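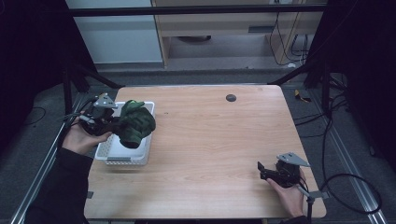

Saraç Textile Services is hiring a Garment Care Technician for its Plavport processing site. The position covers intake, sorting, stain assessment and finishing of rental workwear and household items. Incoming pieces range from coveralls in sealed sacks to a single crumpled dark green cloth at a white plastic basket with perforated sides, and each is identified by fiber content before it is assigned a wash program. The site handles some 174 customer accounts.

Duties
Read care labels and assign wash and dry programs.
Log damage, missing buttons and prior repairs in the Orley tracking system.
Operate a flatwork ironer and two steam presses.
Check dosing pumps at the start of each shift and record readings.

Requirements
Three years of experience in a commercial laundry, dry cleaner or hotel linen room. Working knowledge of common fibers and finishes – cotton, polyester blends, wool, flame-resistant treatments. Ability to stand for a full shift. Color vision adequate for sorting is tested at interview.

Terms
Full time, 84 hours per two-week pay period. Shifts begin at 7 a.m. Overtime is paid according to state law. Safety shoes are supplied. Training begins in November.

To apply, send a resume and two work references to Sanaa Mansour, Plant Office. Questions about shift patterns go to Mohandas Iyer, Production. Applicants selected for interview will complete a short practical test in sorting and pressing.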